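December, 9 at night

Kids are down. Flynn went last because he wanted to finish counting the jar for the food pantry. We started the jar when we stopped buying paper towels, and every week what we used to spend goes in. It has 44 dollars in it now. He thinks we should give it all at once and Angelica thinks we should keep some back for the animal shelter. I told them to sort it out between them by the time we drive to Cillden.

Had a long call with Rochelle about presents. She is on board with one bought gift per child and the rest secondhand or made. Glenys is not. She said the grandchildren will remember a thin Christmas, and I said they would remember the toboggan, and we left it there. I don't want to fight with her over it. She grew up with very little and I think new things in boxes mean something to her that they don't mean to me.

Went through the grocery receipts after dinner. We are 30 dollars under last month, mostly from cooking beans from dry and not buying juice. The fair trade coffee is still the expensive part. I looked at switching but I would sooner drink less of it.

The cloths are holding up. I thought I would be back to paper by now. 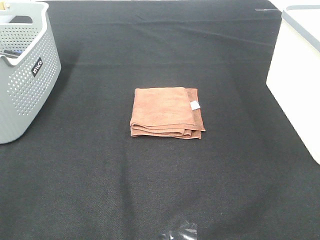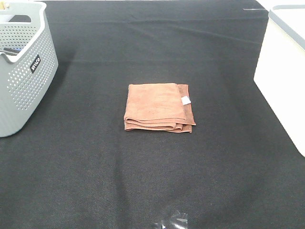
Ashton brought up the car again. He could take the bus to work three days out of five, but the last one home leaves before his late shift ends, so somebody would have to fetch him and that cancels most of it. He is going to ask about swapping shifts in the new year. I said I would stop driving to the far store for one or two things, which I do more than I like to admit.

Need to call Rochelle back about the sleeping bags. Also soak the beans before bed.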